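Freestanding bath rocks slightly and drains slowly - levelling feet or waste?

Posted in Plumbing and Bathrooms > Baths and Showers
Tags: freestanding bath, levelling, waste, trap

Nurach

I have a rectangular freestanding acrylic bath, fitted in September on a tiled floor over joists. The model is a Grulletti, bought through a discount showroom, and the fitting sheet that came with it is a single page with no dimensions for the waste. Two problems, possibly connected.

First, it rocks. If I press on one corner the opposite corner lifts by 2 or 3 mm. The movement is small but I can feel it when getting in, and the silicone bead where the skirt meets the tile has split along one of the long sides.

Second, it does not empty properly. The bulk of the water goes at a reasonable rate, then the last part slows right down and a shallow pool stays at one end. I have to push it towards the waste by hand. There is also a gulping noise from the trap towards the end.

What I have checked so far:

The spirit level on the rim shows a slight fall away from the waste along the length. Across the width it is nearly level.
The waste is clear. I took the cover off and there was no hair or debris.
The trap is a shallow one, fitted under the tub in a recess cut into the floor. The pipe run from there to the stack is longer than I would like, over 2 metres, and I cannot see the fall on it without lifting boards in the next room.
The basin in the same room drains normally.

Questions are whether I should level the bath to the rim or to the base, whether the feet can be adjusted without disconnecting the waste, and whether a shallow trap on its own would account for the slow finish. I would prefer not to lift the tub out if it can be avoided, as the taps are mounted on it and the tails are short.

Roden

Take the rocking first. A bath on four or five feet will rock if one foot is short, and no amount of silicone will hold it. The bead has split as a result of the movement, so cut it all out before doing anything else and do not put any back until the tub is stable.

Level to the rim. The base of an acrylic tub is moulded with its own fall towards the outlet, normally only a small one. With the rim level in both directions the base should drain by itself. If the rim falls away from the waste, as yours does, it cancels out the moulded fall and you get exactly the pool you describe. I would expect most of the standing water to go once the rim is right.

Use a long level. A 640 mm level will sit across the width of most baths with the ends resting on both rims. For the length, put a straight edge along the top and the level on that. Avoid taking a reading from one short section of rim, as acrylic rims are rarely true over a short distance. Check both long sides and take the average if they disagree slightly.

On the feet: they are usually threaded studs with a locknut. On a skirted freestanding tub you reach them from below, so the tub has to be tilted or lifted. A few makes have a slot in the underside of the skirt for a thin spanner. Look along the bottom edge with a torch before you assume the worst.

If it does have to be tilted, the order I use is as follows.

Turn off both supplies at the isolating valves and open the taps to release the pressure.
Undo the tap tails at the isolators and not at the tap body.
Undo the large nut between the waste and the trap. Have a shallow tray ready, as the trap will be full.
Lay an old duvet or thick dust sheet on the tiles on the side you are tilting towards.
With two people, raise one long side and block it on timber. Do not work with a hand underneath until the blocks are in.
Back off the locknuts, turn the short foot down, and lower the tub to test.
Repeat until there is no movement at any corner, then tighten the locknuts and check again. Tightening can shift the stud by a fraction of a turn.
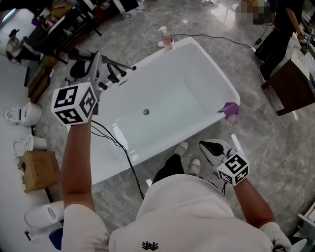
White rectangular bath with a round chrome waste near the middle of the basin.

The position of the waste affects which reading counts. With a central outlet, water has to reach it from both ends, so an error along the length leaves a pool at the low end and the other end drains dry. With an end outlet, a fall towards the waste does little harm and a fall away from it is very obvious. You have not said which yours is. If it is central, I would be stricter about the lengthwise reading than about anything else.

One more point on timber floors. Check the level empty, then fill the tub to its normal bathing depth and check again. If the reading changes by more than a millimetre or so, the floor is deflecting, and adjusting feet will only get you part of the way. The load from each foot is concentrated on a small area. If a foot lands on board between joists with only tile over it, you may find cracked grout nearby. The proper cure is noggins between the joists below the foot. Packing plates spread the load but do not stiffen the floor.

Nurach

Thanks. It is a central waste. The pool is at the tap end, which agrees with the level. I looked along the skirt with a torch and there is no slot, so it will have to be tilted. No cracked grout that I can find. I had not thought of checking it full and will do that before touching the feet.

Gillies

had the same thing on mine, it was the trap. swapped it for a deeper one and its been fine. wouldnt bother with the feet, just shove a couple of plastic packers under the corner that lifts, and silicone over it

Roden

I would not use packers at the skirt. The skirt on most of these tubs is not meant to carry weight. If you wedge it, the load moves off the feet and on to the edge of the acrylic, which can crack on the corner radius. Packers beneath the feet themselves are acceptable if the stud has run out of thread, provided they are rigid and wider than the foot.

On the trap, there is something in what Gillies says, although for a different reason. A shallow trap has a reduced water seal, and the gulping at the end of the drain suggests the seal is being pulled through by the water moving down the pipe. The depth of the trap does not have much effect on the rate. The usual causes of a slow finish, after the tub being out of level, are these.

Too little fall on the waste pipe. For 40 mm pipe I work to between 18 and 90 mm per metre.
Too many tight elbows close to the trap. Swept bends are better where there is room.
A sag in the run where a pipe clip has been left out. Water sits in the sag and air cannot pass over it.
A waste fitting with a small grating. Some of the decorative covers restrict the flow a good deal.

You can test the last one in a few minutes. Run the bath to a marked depth, time it emptying with the cover on, then repeat with the cover off. If the times are close, the cover is not the problem.

For the gulping, smell is the thing to watch for. If you notice drain odour after a bath, the seal is being lost and you need either an anti-siphon trap or an air admittance valve on the branch. The valve must sit above the flood level of the highest fitting it serves, so with a freestanding tub it normally goes in a boxed section or behind the basin. If there is no smell and the trap still holds water afterwards, it can be left alone.

Do the levelling first and change nothing else at the same time. Otherwise you will not know which job made the difference.

Nurach

Update for anyone searching. Checked it full and the reading did not move, so the floor is sound. Tilted the tub with help and found one foot at the tap end wound nearly all the way up, with its locknut loose. Wound it down, locked all of them, and the rocking has gone. The rim is now level in both directions.

The pool has reduced to a thin film, which I can live with. The gulp is still there but quieter, and there is no smell. Cover on or off made no difference to the timing. I have left the silicone off for now and will run a new bead with the bath full, then leave it full until the bead has cured. I still intend to lift a board next door and measure the fall on the pipe.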